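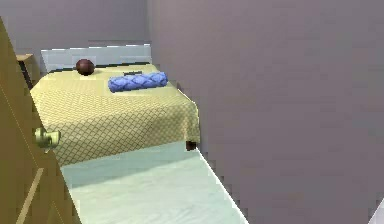
Stallura: sorting phishing mail with a small text classifier

Project report, April 2022
Group: Domnica Grecu, Graciela Paredes, Bouchra Samir
Plulville

What we wanted to do

Take a mailbox, flag the phishing, leave the rest alone. Existing filters are good with bulk spam but the short ones get through — "are you at your desk?", "invoice attached, pls check". No link, no odd spelling, nothing for a word list to grab onto. Wanted to see if a small model that runs on an old laptop could do better on those.

Data

2000 messages total. Part came from the Holtis student mail archive (names and addresses stripped before we got them), the rest from people in our year forwarding us their junk folders. Labels done by hand, two people per message. When the two labels didn't match, the third person decided. Slow. Most arguments were over newsletters people had forgotten signing up for, which we ended up calling legitimate.

We dropped anything that was only an attachment with no body text. Also dropped duplicates, although our first duplicate check was case sensitive and missed a bunch, so everything before the March rerun should be ignored.

Features

Started with single words and word pairs. Then added:
- sender domain vs reply-to domain, same or different
- hour sent
- message length
- whether the greeting has a name in it

Hour sent was a mistake. The archive stored times in one zone and the forwarded mail in another, so the model was really learning where the message came from. Took it out. Reply-to mismatch was the most usefull one by far, and it costs nothing to compute.

Models

Tried 2: naive Bayes and logistic regression. Wanted to try a small neural net too, ran out of time. Both trained on the same split. Logistic regression was better on the short messages, naive Bayes trained faster but flagged way too many real emails from the registrar. Anything with "deadline" and "account" in it, basically.

Training takes 60 seconds on Bouchra's laptop, including reading the files. Good enough for us.

Errors

Went through the misses by hand. The bad ones are messages sent from a real account that somebody else got into. Reply-to matches, the signature is right, the greeting has your name. Our features see nothing wrong there. You would need to know how that person normally writes, and we don't have a history per sender.

False alarms mostly from the housing office and the Bukhari book store, both of which send mail through a third party so the domains never match. Could fix with an allow list. But then an attacker only needs to get onto the allow list, so we left it as is and are just reporting it. 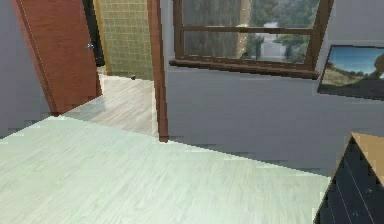

Ileana Dumitrescu read the draft and asked why we split the data at random and not by date. New phishing copies old phishing, she said, so a random split puts near twins in both halves and the score comes out too high. Fair point. We hadn't thought of it.

Redid the split by date: older mail for training, newer for testing. Both models dropped, naive Bayes more. The date split is the one in the results table, the random split is only in the appendix so you can compare.

What is missing

English messages only. No header data past the reply-to. No look at attachments or at where links go. We also never tested it on live mail, becuase that needs permission from everyone who writes to the mailbox and the form wasn't back in time.

Who did what

Domnica: cleaning, duplicate check, the rerun. Graciela: features and error review. Bouchra: models, plots, this write-up. Labeling was shared. Thanks to Margareta Mihăilă for the archive export.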